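The Small Plate Comes Back

Dinner plates got huge. Go to any housewares aisle in Rustmont and try finding one that fits an older cabinet. You wont. Big rims, big wells, sold in boxes of 18 to people who live alone.

So a few small potteries went the other way. Kandasamy, a two-kiln outfit on the edge of Trurkwood, quit making dinner plates last August. Just quit. Side plates, lunch plates, bowls. Orders went up, then kept going.

Color is part of it. White had a long run – restaurants loved it, wedding lists loved it, everybody else got bored. Now it's pinks, clay reds, a murky green that sells out by 10 in the morning at the Trurkwood market. A pink plate on a white table does a lot of work for one cheap object.

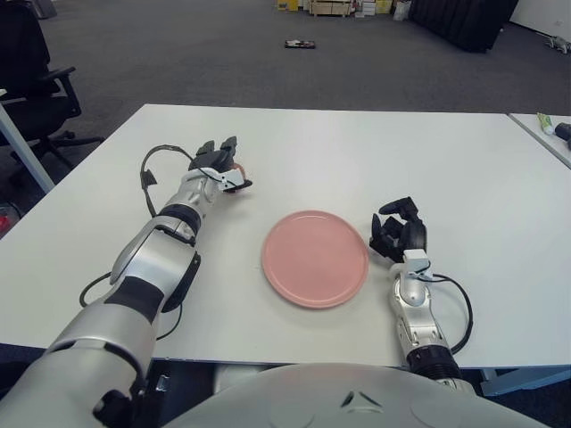

What it costs

Less than you'd think. Seconds are the way in: a pinhole in the glaze, a foot that sits slightly off. Kandasamy puts out more than 100 seconds at each market and takes almost none home. Firsts cost double. Worth it for a gift, maybe not for toast.

Tinex, the mail-order people, did a run of 2,000 lunch plates in the spring and they were gone before the catalog reached my mailbox. A second run is promised. No date yet, I asked.

What goes on it

Less, obviously. But mostly different stuff. A sandwich cut in half. Cheese and whatever crackers are left. Fruit, which looks lost on a big plate and fine on a small one – orange against pink is a combination I'd of called ugly a year ago. I've come around. 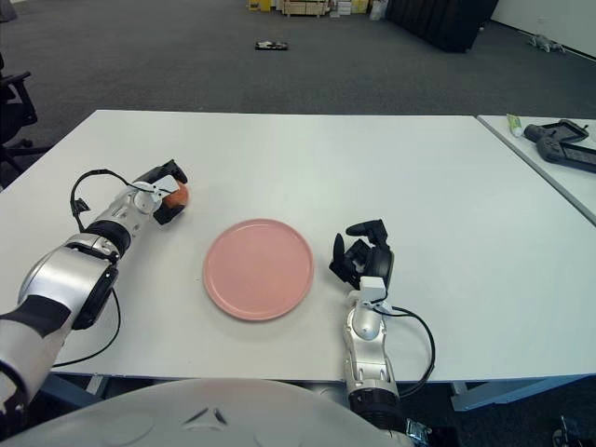 Before you buy

Measure the cabinet. Then measure the dishwasher, the gap between the tines matters more then the width. Stack 2 in the store and listen for a wobble. Check the foot for rough spots, they scratch everything under them.

And skip the matching set. Buy a couple, use them for a month, go back for more if they're still on the counter. Kandasamy reopens its shed door at 9, cash or card, parking is on the grass.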